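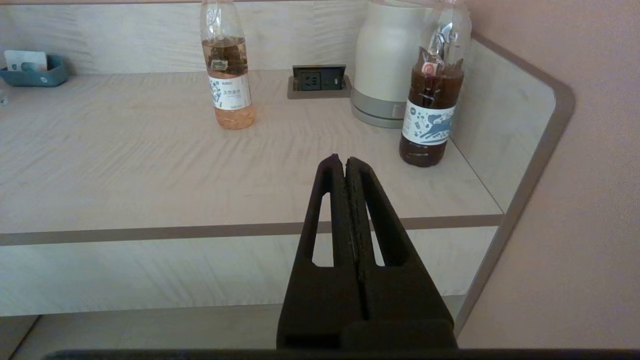

Cukbridge Library Opens Its Tea Desk to Everyone, All Day

CUKBRIDGE, 12/25/19 — The Cukbridge Reading Library is giving its regulars something they have asked for since July: a place to make tea without leaving the building. The new tea desk sits in the back study room, next to the pink wall, and it is open during all library hours starting this week.

The setup is simple. There's a light wood desk with brown trim, an electric kettle, and room to put down a bottle or a cup while you wait for the water. Bottled tea is welcome too, including the kind with the tea bag right in the bottle, which has a big following among the students who come in to study for the evening. Two of those bottles, one pale amber and one dark brown, were already keeping the kettle company when our desk photo was taken. The blue flowers on one label and the running animal on the other are a lot prettier than our old sign-in sheet!

"I have wanted this for as long as I've worked here," said Lorena Domínguez, who runs the study rooms. "People stay with us for hours in the winter. They get cold, they go out for a hot drink, and then they've lost their seat and their page. Now they can get up, stretch, fill a cup and go right back to chapter nine."

The tea desk grew out of a survey the library ran in July. We received 566 replies, and 80 percent of them put hot drinks ahead of longer tables, new lamps and a second printer. (The printer people were very polite about it. We hear you, and we're looking at prices.) The desk and kettle were paid for with a $2000 gift from Fulow, the stationery shop on Guérin Street, which has supported the children's corner in past years and wanted to do something for the grown-ups this time.

Ebenezer Gbeho, who picked out the desk, spent a good part of the fall measuring corners. He wanted a rounded side panel so that people coming through with backpacks wouldn't catch a hip on it, and he wanted a pale top.

"You can see a spill on a light desk, and then you wipe it up," Gbeho said. "On the dark one in the front office, you find it with your sleeve. I also just like how it looks with the pink. The back room always felt a little like a waiting area, and now people walk in and sit down."

Visitors are asked to follow a few house rules:

Bring your own tea and your own cup or bottle. Paper cups are available at the front counter for anyone who forgets.

Let boiled water cool a little before pouring it into a plastic bottle, and check that the bottle is made for warm drinks.

Keep lids on when you carry drinks back to the reading tables.

Put your name on anything you leave at the desk. Bottles still there at closing time will be emptied and recycled.

Please don't move the kettle to another outlet.

Children are welcome at the tea desk with an adult.

To celebrate, the library will hold an open tea evening in the back study room, with seats for 22 people. Domínguez will bring green, black and jasmine teas to try, and Gbeho has promised his ginger cookies — two trays, he says, if the oven cooperates. There is no charge, and you don't need a library card to come. Sign up at the front counter or through Clukanex, the library's online booking page, where the date and time are posted.

About the Cukbridge Reading Library
The Cukbridge Reading Library is a free neighborhood library with a lending collection, a children's corner and study rooms open to all. Study rooms can be booked through Clukanex or in person.

Press contact: Lorena Domínguez, Study Rooms, Cukbridge Reading Library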